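Storage and Decluttering > General chat

Thread: Paid decluttering courses – has anyone got their money's worth?

fourie_lane
Posted Monday, 19:04
My sister has signed up for the Ranent Method and now wants me to do it as well. It's 29 quid a month and you get a video each week, a printed planner and access to a members' group. She's been at it since September and her house looks the same to me, except that there are labels on things. I'm not against paying for help if it works. Has anybody here stuck with it past the first month?

Dunnock
Posted Monday, 19:31
I did two months. The first video tells you to empty a cupboard on to the bed so you can't go to sleep until it's dealt with. I slept on the sofa. The second one was mostly her talking about her mother's sideboard. Cancelled after that, and cancelling took three emails.

tilly_p
Posted Monday, 19:40
Bit harsh, Dunnock! I've been a member for ages and I love it. You have to do the planner pages or there's no point. My kitchen drawers are a joy now and I've got the hall cupboard shutting properly for the first time since we moved in.

Dunnock
Posted Monday, 19:52
Could you have done the drawers without the planner, though?

tilly_p
Posted Monday, 19:58
I hadn't in eleven years, so probably not.

Jerberg
Posted Monday, 20:15
I've read four of these books and been given two more, and they all say the same thing with different furniture. Take everything out, get rid of some of it, put the rest back where you use it. The Ranent one adds a claim I've never seen backed up, that the average home has 715 things in it nobody has touched for a year. Average of which homes? Who went round and checked? I wrote to ask and got a discount code.

My other grumble is that every one of them ends up selling you boxes. The Bulel range they push is 19 pounds for a set and the lids are extra.
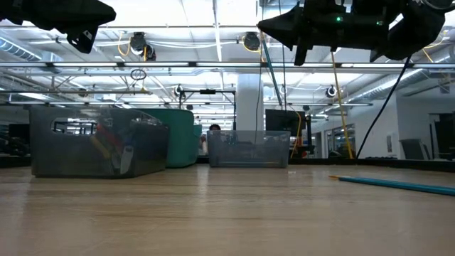
My view on boxes is that people buy them before they've got rid of anything, and then the boxes need somewhere to live too. I've done it myself. The other thing is what they're made of. The method people swear by see-through so you can "see what you own", but half of what gets sold as see-through is that smoky grey plastic, like the bin on the left there, and all you get is a bit of something red and orange leaning over and some yellow further down. You'd still have to tip it out to find the one bit you wanted. Put a strip of masking tape on a shoebox and write on it. Same result and you can do it tonight.

fourie_lane
Posted Monday, 20:22
The 715 thing is on the front of her planner! She quoted it at me over dinner as if it were the law.

Mei-kuen Poon
Posted Monday, 20:47
I used to do house clearances, so I've seen what's in people's cupboards. I wouldn't put a number on it and I'd be wary of anyone who did. What I would say is that the tidy houses weren't the ones with the nicest storage. Some of the worst lofts I ever went into were stacked to the roof with matching tubs, all full, and the family had no idea what was in them.

I do disagree with Jerberg on one point. Tinted plastic is fine for toys or craft stuff. You don't need to read the small print on a toy, you only need to know which box is the toys. And shoeboxes go soft in a damp cupboard.

Jerberg
Posted Monday, 20:55
Fair enough on damp. I'd still do the clearing out first and see how many are needed afterwards. In my case it was none.

Leopoldo Espinoza
Posted Monday, 21:10
I'll stick up for the paid courses a little. My wife and I did a different one, not Ranent, and the content was thin, I agree. But we'd paid, so we did it. Every Sunday for two hours with the radio on. We had been promising each other we'd sort out the spare room since our son left home. Is that worth 29 a month? For one month, I think yes. I wouldn't pay for a second.

Dunnock
Posted Monday, 21:18
You could have paid me 29 quid and I'd have rung you up every Sunday and shouted.

tilly_p
Posted Monday, 21:21
There's a business in that, Dunnock.

fourie_lane
Posted Monday, 21:36
Thanks all. I think I'll tell my sister no for now, and borrow her planner to see what's in it. Does anyone know if the members' group is any use by itself? She says it's the best part, but she also says that about the sideboard video.

Dunnock
Posted Monday, 21:44
Mostly photos of other people's airing cupboards when I was in it. There was one good thread on getting wax off a tablecloth. I can send you what I copied down if you want it.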